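**Pembridge Clothing Exchange: progress report, March**

Submitted to the Silberg Fund by Jolanta Olszewski

The exchange opened on schedule and has now run for its first full quarter. We took in 1213 garments and gave out 807. The rest are in storage, mostly winter coats and adult sizes that move slowly at this time of year. Children's clothes go out nearly as fast as they come in, and we have asked the schools to mention us in their spring mailing.

Membership stands at 116 households. The target in the grant agreement was 100, so we have met it early. Evening hours on Thursday bring in the most people. The morning session is quiet, and we plan to drop it in April and put the hours toward mending.

The mending table repaired 49 items, mainly zippers, hems and shirt collars. One sewing machine needed a new motor, paid for from the equipment line. 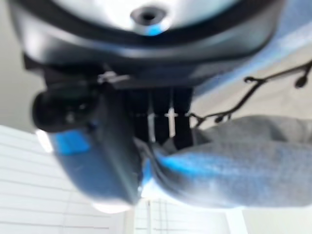
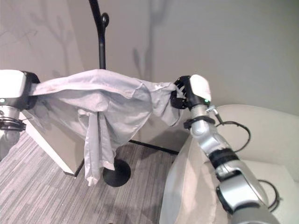
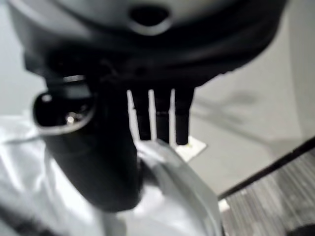 Bethel Tekleab wrote after reading the draft that the mending total is too low to justify a second machine this year, and that the money would be better spent on shelving. We agree and have moved the purchase to next year's request.

**Spending.** Rent and utilities are on budget. Laundry costs ran over in January when the Quintana Street laundromat raised its prices. We have since changed to larger, less frequent loads.

**Still open**

- The lease on the storage room ends in June. Spyros Vasilakis is talking with the landlord.
- The size labels on the men's racks need redoing.
- We need a decision from the fund on whether unsold coats may be passed to other groups outside the county.

The next report will cover April through June.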